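About Kallton

Kallton is a small company that teaches robot arms the way you might teach a cousin to make dumplings. Somebody who knows the job does it, the arm records every motion, and after enough rounds it can try for itself. We love this work! Most of us came to it from other trades (sewing, baking, one piano tuner) and we still get a kick out of a first clean pick.

How we started

Nayeli Tovar founded Kallton after several years of writing motion scripts for packing lines. Moving one box could mean a week of typing. One afternoon she switched an arm to free mode, took it by the wrist and walked it through the whole job, and she has hardly written a script since. Our first shop was on the ground floor of the Szabo building, and we're still there, with a lot more floor.

What we do

We teach in two ways. For heavy or slow jobs, a teacher stands next to the arm and guides it by hand. For small, fiddly ones we use Nidach, our remote control setup: you hold a grip in your hand, watch a screen, and the arm goes where you go. Open your fingers and the gripper opens. Most people are comfortable with it by lunch on day one.

New teachers begin in Midov, our simulator, where a dropped part costs nothing and you can reset the table with one key. The starter task is a yellow cube on a white table, with a plate and a black can sharing the space. You bring the open gripper in over the cube, settle your hand, and only then go down for it. It sounds easy - try it with someone watching.

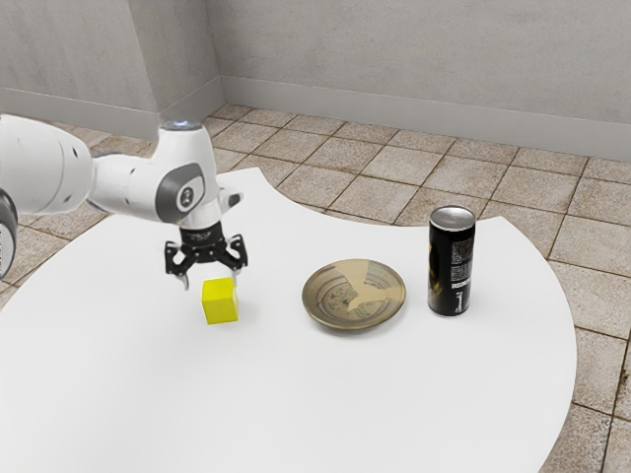

Who teaches

We have 62 trained teachers, many of them part time, and they recorded 2530 demonstrations last year. We keep the clumsy ones too, labeled as such, since an arm that has only ever seen perfect grabs has no idea what to do after a bad one. Teachers are paid for all of their recording time, including practice.

Come and try it

Open house is September 7, 2023, in Room 203. Groups are kept to 10 so everyone gets a real turn on the controls. No experience needed, kids are welcome with an adult, and left-handed grips are on the shelf by the door.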